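Monday morning walk-through, fossil prep room and amber store, Zedolport field museum. Checked by Kaja Navickas.

Really pleased with how this round went! Most of the list is ticked, and the comments are here so the next person can see what I looked at and what I'd still like sorted before the plant-bearing pieces from the Stukow beds go out for study.

## Amber store

- [x] **Cabinet locked, key signed in.** Yes, and the key log is neat for once.
- [x] **Humidity in range.** Logger read 50 per cent on the top shelf and the same at the bottom. Lovely steady line all month.
- [x] **Pieces out of direct light.** The new blind covers the whole window now, so no more stripe of sun on drawer 6.
- [ ] **Labels match register.** 21 trays checked. Three need fixing: two have the old locality code, and one (the leaf fragment with the fern spores, a gorgeous little thing) has the label under the wrong tray.
- [x] **Surface crazing.** None new. The fine cracks on the big Pētersons piece are the same as in September's drawing.

## Grinding and polishing bench

- [x] **Extraction on before the wheel starts.** Tested twice. Good strong pull at the hood.
- [x] **Wheel guard tight.**
- [ ] **Eye protection at each seat.** One pair is badly scratched. Please bin it and grab a new pair from the cupboard.
- [x] **Water feed.** Running clear. I changed the tubing while I was there.
- [x] **Slurry tray emptied.** Yes, and the sludge went in the lidded tub. Keep it out of the sink!

## Solvents and resins

- [x] **Flammables cabinet closed and labelled.**
- [ ] **Ethanol bottles dated.** The 70 per cent squeeze bottle has no date on it. Write it on the day you fill it, even if you plan to finish it by lunch.
- [x] **Resin hardener kept apart from resin.** Separate shelves, separate spill trays.
- [x] **Spill kit complete.** Seal unbroken.

## Benches and walkways

- [x] **Exit path clear, both doors.**
- [x] **Cables off the floor.**
- [ ] **Stools in good repair.** The one nearest the microscope wobbles. I've taped a note to it, so please don't sit on it until the leg is tightened.
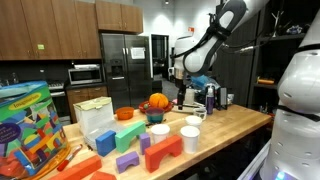 *Table with foam blocks, cups and bowls, and a red-handled paintbrush.*

## Microscopes

- [x] **Covers on after use.**
- [x] **Lamp leads sound.** No nicks or loose plugs.
- [ ] **Stage clips.** Left clip on the Drarkadeo scope is too stiff and could chip a thin slice. Use the padded holder for amber until it's swapped.

I had a quick look at the spore piece while I was testing the lamps, and the detail is wonderful. You can make out the little ridges at the lowest power, so do have a peek when you fix that label.

Open items: labels, glasses, ethanol date, stool, stage clip. Initial beside each one when it's done and leave the sheet on the hook by the store door.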